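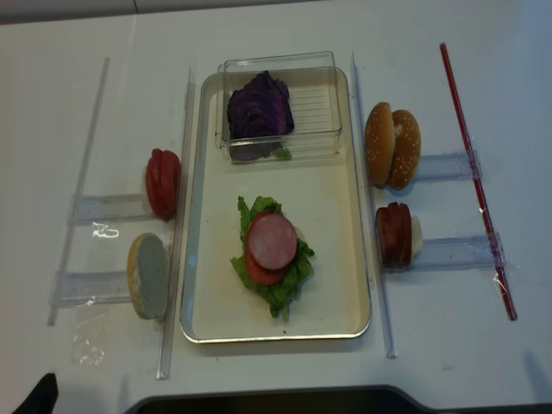
How do people get a burger-making robot ready for work?

They give every piece of food its own parking spot, and then they check that each piece is parked exactly where the robot expects to find it. There is some wiping, some taping and a fair bit of bending down to squint at things, too!

Think for a moment about how you make a burger at home. You open the fridge, you push the pickles out of the way, you find the tomato behind the milk, and you do all of it while chatting to somebody across the kitchen. Your eyes and hands are so used to hunting for things that you hardly notice you're doing it. A robot has a much harder time with a messy kitchen. So the people at the Durkine workshop, who look after a burger station they call Bettencourt, spend a good part of the morning being tidy on its behalf.

The middle of the table belongs to the tray, where the burger gets built. On both sides of the tray there are clear plastic rails, and little holders reach across between them like the rungs of a short ladder. The buns and the slices stand on their edges at the ends of those holders. You might think lying flat would be easier (it certainly would be if you were a slice of tomato), but try picking a playing card up off a smooth table and you'll find your fingers skidding about. Now stand the card up and pinch it. Much better! A gripper has the same trouble you do, and it doesn't even have fingernails.

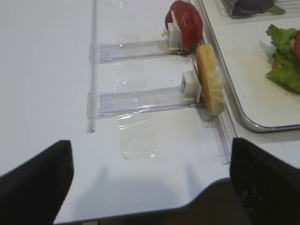
A gripper is a robot's hand, and this one has two fingers that close toward each other, a bit like kitchen tongs. Looking after them is the first job of the day. The Durkine people check that both fingers are on tight and that they meet properly when they close. Then they wipe them. Crumbs are small, but a crumb stuck to a fingertip can make a slice of ham sit crooked, and a crooked slice is easier to drop.

Next come the rails. They're held in place partly with ordinary clear tape, and tape gets tired. It wrinkles, its corners lift, and after enough bumps a rail can creep sideways by the width of a pencil line. You and I wouldn't care one bit about a pencil line. The robot has been taught to reach for one particular place, though, so if the rail has moved, it will reach politely for the old place and pinch nothing but air. When that happens, somebody lines the rail up again, presses down fresh tape and sends the arm over slowly to see if its fingers arrive where they should. On a good morning the whole check takes nearly 30 minutes. On a bad one, you may as well go and have a second breakfast.

The team keeps a notebook for all of this, and it has 377 entries in it so far. Most of them are very short. "Left rail moved, fixed." "Crumbs." "Crumbs again."

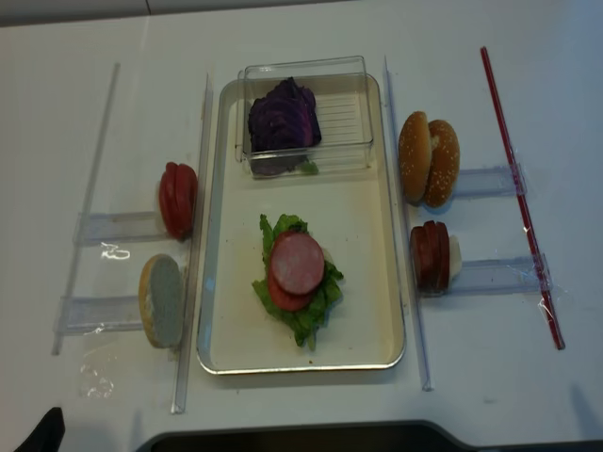

Food gives the helpers extra work that nuts and bolts never would. A metal bolt is the same shape at nine in the morning as it is at noon, while lettuce has its own ideas. It curls and flops, and no two leaves are alike, so a gripper that was perfectly happy with one leaf may fumble the next. The helpers look over the ingredients before each turn, stand up anything that has slumped, and swap a piece if it's too squashed to hold.

There's one rule that comes before all the others, and it's a good one to remember if you ever visit a robot workshop. Before anybody leans in to fix something, the robot is stopped. The grown-up in charge says "stopped" out loud, everyone else says it back, and only then do hands go near the rails. Nobody skips it, even for one tiny crumb.

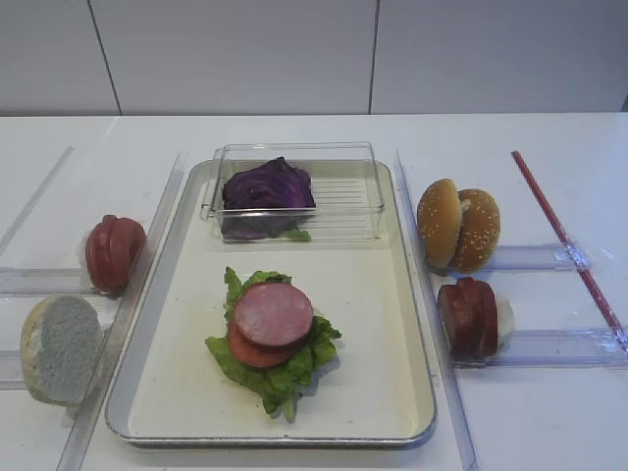
SERNORSIDE, April

We spent a morning at the workshop and asked the helpers which part of the job they like least. They all said the tape. It sticks to your sleeves, and you can never find the end of the roll.

The part they like best is the slow practice run, when the arm goes to each holder in turn and stops there, and everybody crouches down with their chins almost on the table to see how close it has come. If it's off by a little, they nudge the holder and try once more. They've done 35 of these runs since they moved the station to its new table, and they still crouch down every time.

If you'd like to try the job yourself, ask a grown-up for two slices of bread and a pair of kitchen tongs. Find a way to make one slice stand on its edge, maybe between two books wrapped in clean paper. Mark its place with a bit of tape, close your eyes, and try to pick it up from memory. Then ask someone to shift the books just a tiny bit without telling you how far, and have another go.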